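Gomdale room, pre-session safety check, September
My notes are in with the ticks as usual. Target is 3000 examples for the Bergeron set and we're on 865, so please do read them!

1. Emergency stop tested: OK. Tried it twice, arm halted both times.

2. Table steady, tape secure: OK. The tape round the work area on the tabletop is fine. I'd keep an eye on the floor square though, it's a bit wrinkled at the corners.

3. Cables clear of walkways: FAIL. My usual moan, sorry. There's a tangle under and around the middle table, and the thin black one runs right across the top edge of the floor square. Clips or a cover strip before we start, please.

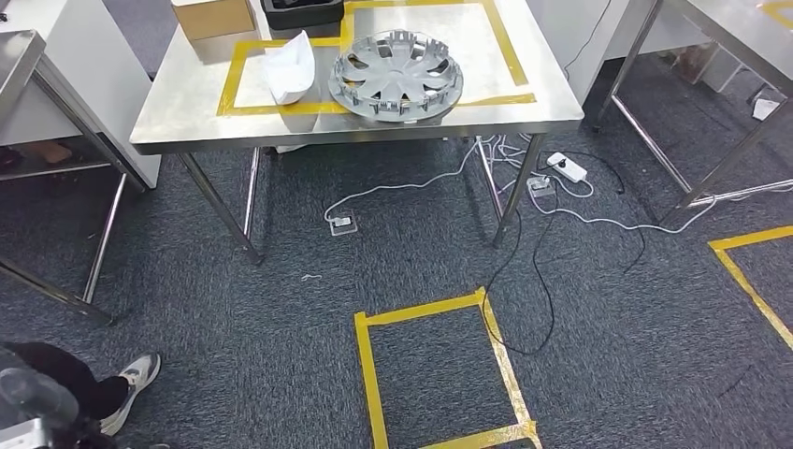 4. Power strip off the floor: FAIL. Still on the carpet to the right of the table. I've asked Flastside for a bracket (again).

5. Objects safe to handle: OK. Hub cap and folded paper boat today. I ran a thumb round the hub cap clips and found nothing sharp.

6. Spare kit out of the work area: OK. Box and black case are at the back, outside the tape.

7. Recording check: OK. Trultora saved run 178 with no gaps. Run 371 from last time needs its label redoing, I typed "cup" for "cap".

Result: hold until 3 and 4 are sorted, then recheck those two only.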